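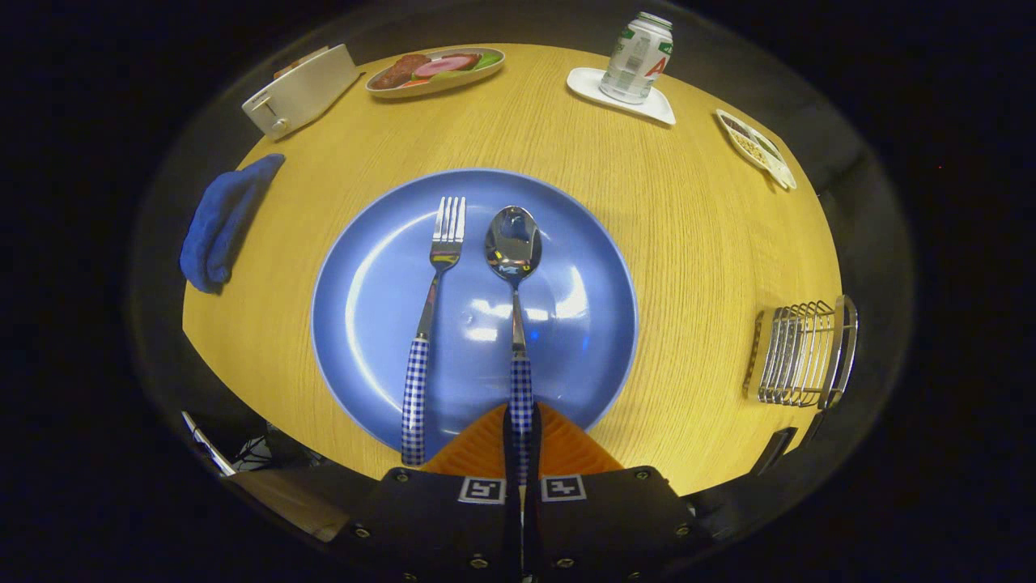 Gema fork and spoon with blue check handles, on the large blue dinner plate.

Gema Check Flatware, Fork and Spoon
Sold by Okia

Gema is our everyday table flatware with a blue-and-white gingham handle. The fork has four tines and a slim neck. The spoon has an oval bowl, deep enough for soup and cereal, and the same check on its handle. Both have a bright, polished finish on the metal parts.

The pattern goes all the way around the handle. Because it is applied in one wrap, the squares may not line up exactly where the two edges meet, and the seam can fall in a different spot from one piece to the next. We do not treat this as a fault, and we cannot match seams within an order.

Handles are a little thicker than on plain metal flatware. They sit well in the hand and stay comfortable with hot food, but they take up more space in a drawer. If you use a narrow cutlery tray, allow one slot for every 6 pieces.

What you can order

Gema fork, single
Gema spoon, single
Gema pair, one fork and one spoon
Gema table set, service for 4 (forks and spoons only)

There is no knife in the check pattern at this time. Most customers use a plain polished knife from the Flediston range, which is close in length and has a similar shine. Knives are sold separately and are not part of any Gema set.

The plate

Flediston large round plate in blue. Glossy glaze with a slightly lighter rim. The plate has a wide, nearly flat center, so it works for a main course or for sandwiches and cold cuts. It stacks with the smaller Flediston plates, and the glaze shade varies slightly between batches. If you are adding to plates you already own, send us the batch code from the underside and we will check what we have on the shelf before you order.

The plate can go in the microwave and the dishwasher. It is not made for the oven or the broiler. A glossy glaze will show fine marks from metal cutlery over time, mostly in the middle. A paste of baking soda and water takes off most of them.

For an oval serving plate in white, see the Abbasi page. Abbasi pieces go with all Flediston colors.

Care

Wash Gema flatware by hand in warm water with dish soap, then dry it with a soft cloth. The metal can take a dishwasher, but the handles will lose their color sooner, and repeated high-heat cycles may lift the wrap at the end near the neck. Do not leave the pieces standing in a sink or a jar of water. Bleach, steel wool and oven cleaner will damage both the finish and the pattern.

Water spots on the spoon bowl come off with a few drops of white vinegar on a cloth. Rinse afterward.

Keep the handles away from burners and hot pans. These are table pieces and should not be used for stirring on the stove.

Cafes and lunchrooms

Gema is sold by the box for small cafes, break rooms and guest houses. A box holds up to 200 pieces of one kind, forks or spoons, packed in paper sleeves. Boxes are not mixed. For places that run a commercial dishwasher several times a day, we suggest the plain handle version, which has the same fork and spoon heads without the check wrap.

Returns

Unused pieces can be returned in their sleeves. Flatware that has been washed or used can only be returned if it has a defect. Please send a picture of the piece and the label from the sleeve, and include your order number. Broken plates are replaced if you report them within 2 days of delivery. Keep the carton until we have answered.

Toaster, drinks, food and table are not included.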